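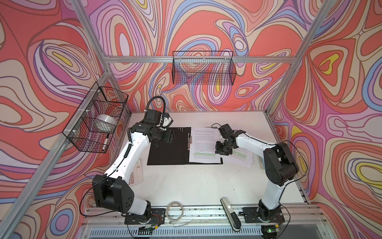 If you've been asked to read a stage script out loud with friends (or you've foolishly offered to host, like me), the part that takes the longest is the script prep, so start there. I run a play-reading night every other Sunday at the Stallow, and I've settled into a system that gets a musical or a straight play ready for a table of readers in one evening. Mine is all done with colored pencils. For the lead I pick something loud, and coral red against periwinkle blue, like the swirls on those walls, is a pairing I can tell apart even under the Stallow's terrible lamps. Lavender and pink side by side, no. I tried it once and read two pages of somebody else's part.

## Get the right script

For a musical you want the libretto, with the spoken lines and the lyrics in order. A vocal score will have most of the words too, but they're chopped up under the notes and your readers will hate you. Check how many copies you're allowed to use and whether you can write in them. If they're rented, use soft pencil only and skip the coloring. Sticky flags work fine!

## Read it once without marking anything

I mean it. Sit down with tea and read it straight through. You'll want to start assigning parts by page 3, but small roles have a way of turning into big ones after intermission, and then your shyest reader is stuck with the eleven-minute breakdown.

## Make a part chart

Take a sheet of paper and write the scenes down the side and the characters across the top. Put a mark wherever a character speaks, and a circle if they sing. Now look for characters who never share a scene. Those can be doubled up, and that's how I got *Narach*, which has a huge cast of villagers, down to 6 readers. It's a long thing (2,876 lines, Barbara Chmielewska counted them on a train) and it still went fine.

Two warnings on doubling:

- Watch for characters who meet only in the last scene. They will get you.
- Don't give one person a mother and her daughter unless they're happy doing voices.

## Decide what to do with the songs

You have 3 choices, and I've used all of them:

1. Read the lyrics as speech. Slower than you'd think, and choruses get silly, so read each chorus once and move on.
2. Play the cast recording, if there is one, while everyone follows along.
3. Sing. Only if somebody can play piano and everybody has had dinner.

I mostly mix the first two. Ballads are lovely spoken. Patter songs are a nightmare spoken, so play those.

## Trim the stage directions

Somebody has to read the directions, and it's a real job, so give it to a good reader. Go through beforehand and bracket the ones the listeners need: who comes in, who leaves, who gets slapped. Skip the furniture. I cut all the sofa business from *Rahman* and nobody missed it.

## On the night

Seat people who have long scenes together across from each other. Put the directions reader at the end of the table. Start at 7, take a break at the act break, and have spare pencils. We read from the Jollton paperbacks when we can get them, since they stay open flat (mostly) and the type is big.

If you run long, stop at the end of a scene and have one person sum up the rest. We did this with a three-act comedy last winter and picked it up again two weeks later with a different butler.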